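Gorngate St closure, east sidewalk and lane 2
Walk-through checklist, work zone and detour
Done by: Karthik Mondal, for Kakent Traffic Control
Saturday 1st October, start 5:40 a.m.
Weather: dry, wind picking up by 7

1. Advance signs
Road Work Ahead, north approach: OK
Road Work Ahead, south approach: OK, leaning a bit, sandbag moved
Lane Closed, 300 ft: OK
Detour arrow at Simanjuntak Ave: FAIL. Pointing at the bank driveway. Turned it back myself, needs a second clamp or it'll swing again with the first truck.
Old April paving sign still up by the bus stop. Says night work. There is no night work. Bag it or pull it.

2. Barriers and taper
Taper spacing: OK
Water-filled barriers, full: two low, at the loading dock end. Refill before Monday rush
Pins between units: one missing, replaced from truck
Reflectors: dirty, whole east run. Wipe down
Fence panels: OK except gap by hydrant, wide enough for a kid to get thru. Closed with wire for now. Want a proper coupler on it.

3. Pedestrian route
Temp ramp at Zollgate corner: OK, no rocking
Ramp, mid block: lip on the downhill side, trips you. Cold patch it
Clear width: OK most of the way. Pinched at the light pole where somebody stacked pallets. Moved.
Sidewalk Closed sign: has to be at the crosswalk, not half way down the block. People walk the whole way and then step out in the lane to get around. Saw three do it. Move to crosswalk TODAY
Handrail: OK
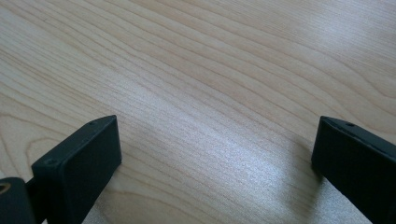
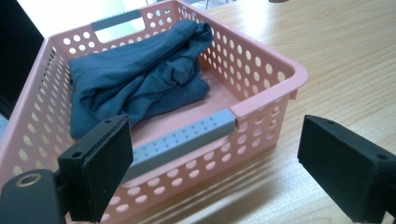 BUSES AND DELIVERIES

4. Bus stop
Temp stop sign up: yes
Stop number on sign: 1019, matches the notice
Boarding area level: OK
Bench: not moved over from the old stop yet. Driver asked about it, so did two riders
Notice in shelter: old dates. New one printed, not posted.

5. Loading dock access
Gate swings clear of lane: OK
Spotter posted: not at time of check. Was told 6:30, showed up 6:50
Truck turning room: tight. Longer trucks are going up on the curb, tire marks all over the new concrete. Ask Simanjuntak Ave businesses to send the big ones after 10
Phone number on gate: unreadable, redo

6. Lights and power
Arrow board: OK, dims like it should at daylight
Barricade lights: 59 checked, four dead. Batteries on order, swap from the yard til then
Cord across sidewalk: FAIL. No cover on it. Cover put down 6:15, recheck after lunch
Generator: fuel cap loose, tightened. Extinguisher tag current

7. Trench and plates
Plates flush: OK
Plate pinned: third one from the north is not. Bangs every time a car goes over, neighbors have called already. Pin and shim
Trench box: not in use, no entry today
Spoil pile back from edge: OK

8. Crew
Vests and hard hats: all good
Flaggers' radios: one on low battery, spare handed out
Sign-in sheet: two names missing, fixed
First aid kit: out of large bandages

Carry over to Monday
Barrier refill
Mid block ramp lip
Coupler for hydrant gap
Shelter notice, bench
Plate pin if not done tonight

Comments
Traffic backed up to the Zollgate light twice while I was there and this was a Saturday. Monday will be worse. I'd hold the left turn closed thru the morning and see how it goes. City inspector has not been by, called and left a mesage. Second walk at 2, same sheet.

K.M.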